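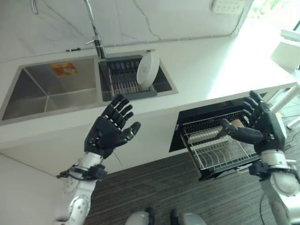

The double sink, with the pull-out dish drawer open underneath. One white plate in the grey rack!

Kitchens > Gallery > Sinks and Washing-Up

7 February 2026
By the Sillby Kitchens team

Sinks get far less love than islands and range cookers, and we think that's a shame. So this gallery page is all about the washing-up corner of our Stutard kitchen, the one we finished fitting in September and still can't stop going back to look at. It's a small stretch of white worktop, but there is such a lot going on in it.

The basins
Two stainless-steel bowls set into the white top, the bigger one on the left. It's deep and rectangular with lovely crisp corners, and the brushed walls catch the light beautifully. The orange-and-red sticker is still on the back wall of it. Roasting tins go in here, stockpots go in here, muddy boots have been known to go in here.

The draining side
The smaller bowl takes a dark grey rack with rows of slots, so plates stand upright over the sink and the worktop stays clear. We tried a folding rack on top of the counter first and went off it within a day — this is so much tidier.

The tap
Tall, chrome, gooseneck, with a thin lever. The base sits behind the right-hand bowl. We love a high spout, and anyone who has tried to fill a big pan under a short one will know why.

The dish drawer
Our favourite bit! It pulls out from the cabinets below the counter and has a wire rack inside, so clean dishes only travel a few inches from sink to storage. There's something small and tan-brown sitting at the back of the rack. We used the Hayashi runners on this one, and they're a joy to open and close.

A few numbers, as people always ask
The run of worktop is 2,736 mm from wall to window, and the finished height is 934 mm, a touch taller than usual at the owners' request. We left 730 mm clear in front for the drawer when it's fully out.

The Nara kitchen is next in the gallery, with a single bowl this time and a good deal more wood.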